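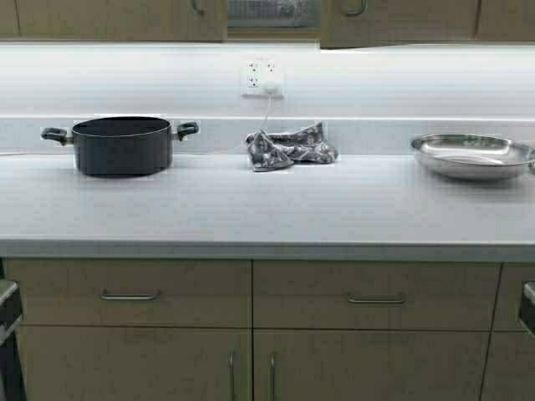 Gadisa Negash replied that the teachers at Farkarden School had not been told about the new rule for personal accounts before December, and asked that the letter to parents say so.

The board discussed the letter. The district office received 314 messages on the matter, 279 of them from families in Ovemel.

Decided: the letter goes out in both languages — the draft by Nazarenko is used, with the second paragraph removed.

Decided: no teacher is placed on leave under the rule until the board has read the full text.

Open: training for staff at Runar School. Moved to the next meeting.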